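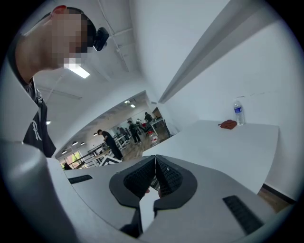
Week 6 handout: Sampling and measurement error in household surveys

Required reading: Kashyap course pack, sections 4 and 5. The tutorial is on Thursday and uses the Kalleo data file.

1. Target population and sampling frame

The target population is the set of units the survey is meant to describe. The sampling frame is the list the sample is drawn from. The two rarely match. Undercoverage occurs when units in the population are missing from the list. Overcoverage occurs when the list holds units outside the population, such as demolished dwellings or businesses recorded as homes.

In the Kalleo travel survey, the frame was the council rates register, which held 4,000 residential addresses. Granny flats and caravan park sites have no separate entry on the register. Their occupants had no chance of selection, and no weighting adjustment based on the register alone can bring them back.

2. Sample selection

A simple random sample of 500 addresses was drawn without replacement. The sampling fraction is therefore

f = n / N = 500 / 4,000 = 0.125

Each address carries a design weight of 1 / f = 8. One adult was then selected at random within each dwelling. The person-level weight is the design weight multiplied by the number of adults living there, so a respondent in a dwelling with 2 adults has a base weight of 16. Students often leave this step out in the assignment, and the effect is to under-represent people in larger households.

3. Standard error of a proportion

For an estimated proportion p, ignoring the within-dwelling stage:

SE(p) = sqrt[ (1 - f) × p(1 - p) / (n - 1) ]

The term (1 - f) is the finite population correction. With p = 0.5 and full response, the standard error is 0.0210 with the correction and 0.0224 without it. The correction may be dropped when f is below 0.05. Use it for Kalleo.

Sampling error falls with the square root of n. Halving it requires four times the sample, and non-sampling error is not reduced at all.

4. Non-response

Unit non-response: the selected dwelling returns nothing.
Item non-response: the form comes back with gaps.

Bias in the respondent mean is the non-response rate multiplied by the difference between the respondent mean and the non-respondent mean. A low response rate does no harm to an estimate if that difference is zero. In travel surveys it seldom is. People who travel a great deal are harder to find at home, and trip counts tend to be biased downward.

5. Measurement error

The Kalleo file contains 1,694 trip records. Known problems are:

Rounding. Departure times cluster on the hour and half-hour.
Omission. Short walking trips are left out of the diary, particularly the walk to a bus stop.
Proxy reporting. One household member fills in the diary for another.
Telescoping. Trips from outside the diary day are recorded as falling inside it.

The Zisard survey used a recall interview with no diary. Omission is more serious under recall, and the trip rates from the two surveys should not be compared directly.

6. Tutorial exercises

(a) Compute base weights for the records in the Cukov extract.
(b) Tabulate departure times by minute past the hour and comment on heaping.
(c) Write one paragraph on the likely direction of coverage bias in mean trips per person.

Show all working. Report proportions to three decimal places and bring a printed copy of your weights table.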